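Home Notebook Materials Finishes Archive
6 min read

April 24, 2026

Finish bench, interior doors, shellac over oil stain

Picking up from the December page. The question then was why the test doors for the Brimdale job kept going blotchy under the warm stain, and whether it was the stain or the way we were sealing. I have more on that now, and some notes on the shellac, which has been its own problem.

Stock is the same veneered door blanks from Lindemann. Sanded all of them to the same grit as before, by hand on the last pass, with the grain. I had been vacuuming and then wiping with mineral spirits. This time I vacuumed only, on half of them, to see if the wipe was doing anything. It shows up the glue spots, so I'm going back to it for every door, but it made no difference I could see to the color.

Washcoat

Mixed a thin dewaxed shellac washcoat from the flakes. Dissolved overnight, shook it twice in the morning, strained through a paint filter. There was more junk in the filter than I would like. The bag was opened last year and I think the flakes had started to clump. They dissolved, but slowly, and the last bit at the bottom of the jar stayed like jelly. I poured off the top and threw the jelly away. Need a new bag. Please date the bag when you open it, not only the jar.

One coat of washcoat, brushed, left 2 hours, then a light scuff with a worn pad. On the doors with washcoat the stain went on even. On the doors without it, blotches in the same places as in December, mostly toward the stiles and around the lower hinge. So the stain is fine. It is the sealing, or the lack of it.

The cost is depth of color. With the washcoat the stain doesn't get down into the wood and the result is lighter and more orange than the approved sample. A second coat of stain brings it most of the way back. A third did nothing except take a long time to dry and pick up dust. Two coats is the answer unless the client wants it darker, and then we should use a darker stain and leave the coat count alone.

Stain

Used the Jerbridge warm oil stain from the open can and then from a new can. The open can was thicker and a little redder. Stirred both for a full five minutes with a flat stick, scraping the bottom. Still a difference. I boxed them together in a clean pail and used the mix for everything after the first two doors. Those two are marked on the top edge in pencil and should be kept out of the set.

Wiping time matters more than I had written down before. Leaving it on longer than ten minutes made it tacky at the edges and the rag dragged. Short strips, one person wiping on and off, worked better than two people chasing each other across a door. Old cotton sheets are better than the blue shop towels. The towels leave lint in the open grain and you don't find it until the topcoat.

Rags went in the water can with the lid on. The can was nearly dry when I got to it this morning. Whoever empties it has to fill it again before walking away.

Edges and trim

The trim is poplar, primed and sprayed in the pale olive-yellow that was picked at the last meeting. I had doubts about that color next to the orange of the doors. On the sample boards it looked a bit sour under the bench lights, and better by the window. We are not the ones choosing it, so I left it alone.

The order of work is still an open point. If the trim goes on first, the stain bleeds under the tape at the inside corner. I tried the green tape and the yellow tape, pressed down with a plastic card, and got bleed with both. Sealing the tape edge with a little shellac stopped the bleed, but then the tape lifted some paint when it came off. If the trim goes on last, there are nail holes to fill in a sprayed finish and the fill flashes at low angles.

My vote is to finish everything separate, pin the trim from behind where we can reach, and accept a few filled holes on the face. For the holes, a touch of trim paint on the end of a toothpick was good enough that I had to hunt for them.

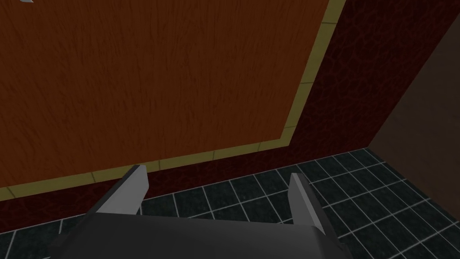 Orange-brown panel with the olive-yellow trim, low angle, rendered.

The color in the render is close to the two-coat doors but more even than anything off the bench. The grain is also finer than our veneer. Fine for judging the pairing. It should not be sent out as a finish sample.

From this angle I mind the trim color less than I did. The narrow profile helps. A wider one would be too much of it.

Topcoat

Tried the Skisavov waterborne satin over the stained doors. It needs a barrier coat over oil stain unless you wait a good long time, and we don't have the time, so it was another coat of the same dewaxed shellac. Over that it laid down well. First coat raised almost nothing. Scuffed at 300, wiped with a damp cloth, second coat. The sheen is a little flatter than the approved sample, and I would call it closer to matte than satin. Stir it, don't shake it, and stir it again if it has been sitting through lunch.

One door has a run near the latch side, my fault, gun too close. I will let it harden, block it flat and recoat that face only.

Adhesion: cut a crosshatch on a scrap and pulled tape. No lift on the scrap with the barrier coat. On the scrap without it, a few squares came up along with some color. That settles it for me.

Booth

Temperature dropped when the bay door was left open and the second round dried slow. The filters are gray and due. Counted on having spares on the shelf and there was only the empty box.

To do

New bag of flakes, and date it.
Filters, at least two changes' worth.
Ask Lindemann if the next lot of blanks is the same veneer cut. The last lot was over 30 days late and looked a little different.
Make a fresh approved sample, two coats of stain, barrier, two coats of satin, and get it signed.
Test pinning from behind on a scrap corner before touching a real door.
Block out the run.

Leaving the stained set on the rack by the back wall. The faces without a topcoat are soft, so please don't lean anything on them.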